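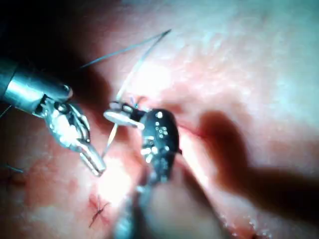
**Side-by-side needle driver trials get under way at Gumia**

If you have walked past the long bench at Gumia this June and wondered why the lights were still on at suppertime, the answer is needle drivers. The tools group is partway through a comparison of two jaw designs for robotic suturing, the Mesach and the Cruzado, and the folks running it have been kind enough to let us hang over their shoulders and ask a great many questions.

The plan is simple enough to fit on a sticky note (it did, and the note is still on the door). Each jaw design gets the same set of stitches on tissue, the same curved needle and the same two operators, who swap designs halfway through so that neither one gets too comfortable. The full run is 240 stitches. As we went to press they had finished 78, and Shahab Abbasi, who is leading the work, sounded pleased with the pace, if a bit short on sleep.

"Anybody can hold a needle," he told us over a very large coffee. "I want to know how often you have to let go and take hold of it again. That's where the minutes go, and that's where people get grumpy."

So every regrasp is marked down, along with the time for each stitch and how far the needle turned in the jaws while it was being driven. There have been 31 regrasps so far, and Shahab would not be coaxed into saying which design was to blame for most of them, though we did try!

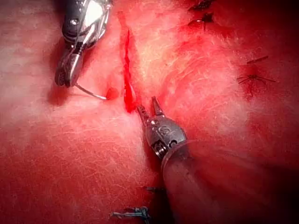

*Needle held in the jaws beside the incision, with the second instrument at its lower end.*

Américo Paiva, the other operator, has been looking after the close-up cameras as well as taking his turn at the controls. He says the hardest part to judge is the shine. Polished jaws over brightly lit tissue throw back so much light that the needle can get lost in it, and he has spent a good many hours nudging the brightness up and down to find a setting that is fair to both designs. He is also comparing two sets of controller settings from Navullow, one with a softer feel at the hand and one quite a bit stiffer. His own taste runs to the softer one, but he is keeping that out of the notes.

Thread is getting its share of attention too. A jaw that holds a needle beautifully can still be clumsy when it comes to wrapping a loop and pulling the knot down, and the group decided early on to score knot tying separately so that one good habit wouldn't hide a bad one.
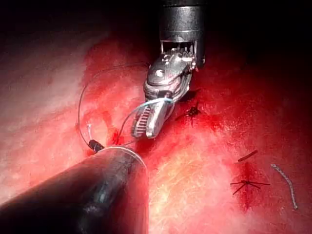

## What's next

The remaining stitches should keep both operators busy for a while yet, and after that comes a shorter round with the two designs mixed, one in each hand, which Américo asked for and Shahab agreed to after some friendly arguing. The group will share its numbers at an open bench talk once everything has been checked. Bring your questions, and if you would like a turn at the controls afterward, put your name on the sheet by the door.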